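Zalari users board > Cell setup and upkeep > Marker drop catching the cup rim

gosling_495
Evening all. I'm still tuning the pen drop in my sim cell before I touch the real one, and I'd love a second opinion. The pick is lovely now, but the approach over the mesh cup bothers me. I've set a 60 mm hover and then straight down, with the marker leaning a touch in the fingers.

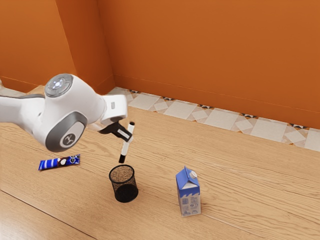
My feeling is that slowing the last bit to 5 mm a second would cover most of it, and I'd sooner not re-teach the grasp if I can help it.

Roy Staniforth
Lovely tidy cell! I'd disagree about the speed though - a slow lean is still a lean. Square up the grasp first, then check your tool frame. Mine had drifted by February and I blamed the poor cup for ages.

rondby
Sorry Roy, I'm with gosling. Mesh cups are forgiving and the rim is wide enough. Leave the grasp be.

gosling_495
Thank you both, bless you. I've got a view from higher up as well, which I use when I'm fiddling with the offsets.

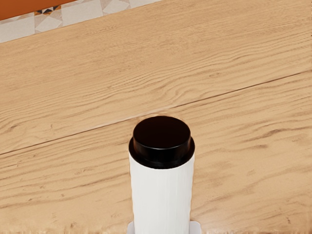 White cylinder and black cap, seen from above.

Roy Staniforth
Handy angle, that. I'd still redo the tool frame, and run it 5 times before you change any speeds.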